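Erno soft-finger grippers with wrist cameras: two months of shirts and towels

Posted February 14, 2025

I bought my pair of Erno grippers back in December, after a good long stretch of going back and forth between these and the Mallia parallel jaws that everybody on the forum seems to love. I do a lot of cloth work with two small arms (shirts mostly, some dish towels, one very stubborn pillowcase) and I was tired of grippers that are lovely on blocks and cups and then lose their minds over a sleeve.

The set was $800 for two, with the wrist cameras included, and shipping took 9 days. Everything came wrapped nicely, and the adapter plates went onto my arms without any drilling, bless them. The printed manual is thin and skips straight over camera setup, so plan on an evening of poking around in the Gestetti control software before you get both video feeds at once. I had the left and right swapped for most of that first night and could not figure out why the wrong arm kept coming over to say hello.

Now for the cloth! My usual test is one rumpled shirt between the two arms. The left arm takes hold of a fold and lifts, and the right one comes in for another edge so they can open the thing out between them. It sounds easy until you watch it go wrong, and with my old grippers it went wrong plenty.
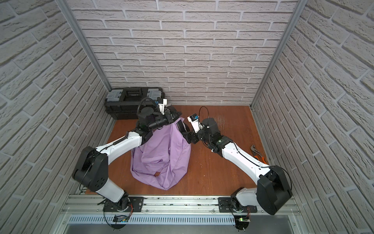 The Ernos are much better at that first pinch. The fingertips have a bit of give, so you can press down into a fold without scraping the floor or stalling the motor, and they hang on to thin cotton well once they have it. Slippery fabrics are another story. A polyester blouse slid right out, again and again, until I turned the grip force up to 32 in the settings, and after that it behaved itself most of the time.

The cameras are the part I've come to love. They sit close enough to the fingers that I can steer by the wrist view alone when I'm driving the arms by hand, and that helps so much when the arm itself is blocking my overhead view. Colors are a touch washed out under my lights. Cable routing could be kinder, too. I've caught a loop on the wrist more than once and now I check it before every session.

A friend lent me her Manalo pair for a week, and at $300 less they're a fair choice if you mostly pick up hard objects. For laundry I'd still pay the difference. Four stars from me, and I'd happily make it five for a decent manual and a longer camera cable.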